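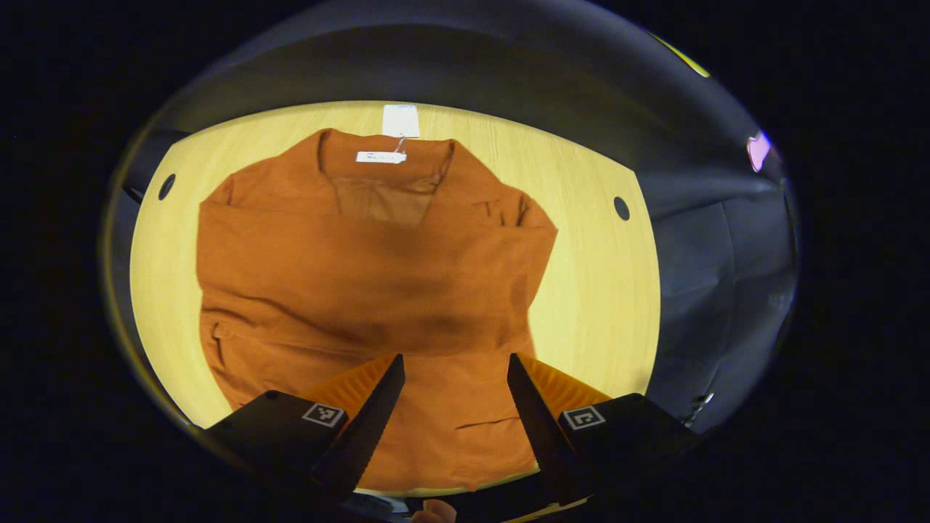
Does a folded shirt jacket sell better than one on a hanger? Project report, retail and textiles module

1. Why we picked this

The Flider handbook for shop staff says that neat folding "protects the garment and invites the customer". We read that sentence several times and could not find any evidence behind it. Our group decided to look at the first half of the claim, the protecting part, and leave the inviting part to people with a till.

2. What we did

We used a plain wooden table and folded garments with the sleeves tucked under the body, collar at the top, tag left on. Four of us took turns. Each garment was folded, left, shaken out and checked for creases, 232 folds in all. Creases were scored with the Travow sheet, which gives marks out of 500. We doubt that anyone can tell 310 from 320 by eye, and our own scores support the doubt. 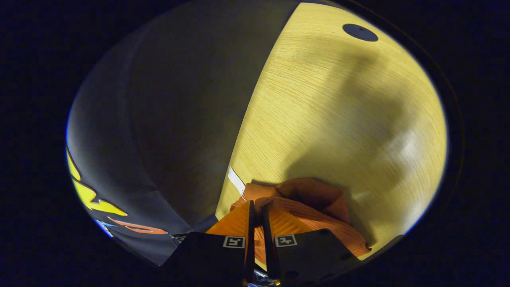 Orange ribbed cloth bunched up at the table, with the white tag or label beside it.

3. What we found

Soft, brushed fabric creased across the chest however carefully it was folded. Ribbed cloth seemed to forgive more, but it also slid about, so the folds were less even and the comparison is not a fair one. Tags were a nuisance throughout. They ended up under the cloth and had to be pulled out before the next fold.

The Pliltico survey we were given as background has 1,039 answers, mostly from people who say they like tidy shelves. Liking a shelf is a long way from buying off it – we left it out of our results.

4. Problems

There was no proper control. We meant to hang a matching set on the Takagi rail and ran out of time.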